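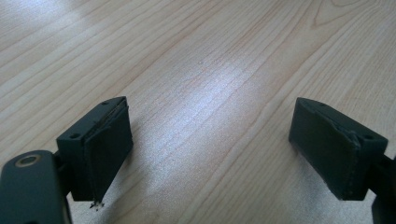
Put the Recipe Back at the Top

I cook dinner from the internet four or five nights a week, and I have a complaint about how recipes are written. The amounts are in the wrong place. They sit in a list at the top, and then the steps refer to them by name only. "Add the flour." How much flour? Scroll up. "Stir in half the butter." Half of what? Scroll up again, with a thumb that has egg on it.

Older cookbooks had the same list, but the whole recipe was on one page and you could see both parts at once. A phone shows me five lines. The format was made for paper and we moved it to a small screen without changing anything.

My proposal is simple. Write the amount into the step. "Add the flour (2 cups)." It costs the writer a few extra characters. Keep the list too, because people need it for shopping. Just stop making the cook carry numbers in his head while the onions are going.

Last October I made a braise from Rukow, a recipe site I like and still use. The list called for salt once, at 2 teaspoons. The steps said "add the salt" in step 3 and "add the salt" in step 7. I put in 2 teaspoons both times. We ate it with a lot of bread. I blame myself for part of that, but a number in either step would have saved dinner.

What about the apps?

People tell me to use a recipe app. I have tried two. Bisus pulls the recipe off the page and gives you one step per screen, with large type. I thought this would solve everything. It made things worse, since the ingredient list was now on a different screen altogether and I had to swipe back past six steps to reach it. Rultevent does better. It matches the ingredients to the steps and shows the amounts underneath. When it works, it is what I want. It fails when a recipe uses the same thing twice, and most recipes worth making use butter twice.

An app can't know how the writer meant to split the butter. Only the writer knows that.
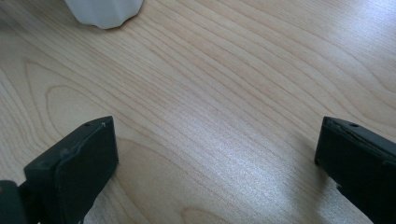

A tabletop, light wood, with the base of something white at the top edge.

The case against

I have heard two arguments on the other side. The first is that amounts clutter the steps and make them harder to read. I don't find this to be true. I have a spiral-bound book put out by the Strömberg cooking school, 135 pages, and every amount in it is written into the step. The instructions for the cardamom buns say to warm the milk, and right there they say how much milk. I have made those buns more than anything else in the book, and I have never had to turn a page with dough on my hands.

The second argument is that it is hard to scale. If you double a recipe, the list can be changed with one button, but the steps are plain text and stay as they were. This one is fair. I have seen a doubled recipe where the list said 800 grams of flour and the step still said 400. That is worse than no number at all. But it is a problem with how the button was made, and people who build these sites can fix it. Some already have. And most nights I am making the recipe as written, for the number of people it says it serves.

There is a third reason that people don't say out loud, and I suspect it is the main one. Everyone writes recipes this way because everyone else does. A new writer copies the layout of the sites she reads, and the site software has a box for ingredients and a box for steps. Nothing in the software asks her whether a cook can use it at 6:30 with a child asking when dinner is.

In the meantime I do it by hand. When I find a recipe I plan to keep, I copy it onto an index card and write the amounts into the steps myself. I have 62 cards now, in a tin next to the stove. It takes a few minutes each. I also write in the pan size and the oven temperature at the point where I need them, which is another thing that tends to be mentioned once, in a paragraph I have already scrolled past.

I would be glad to stop making the cards. If you publish recipes, try it on your next one, and start with the salt.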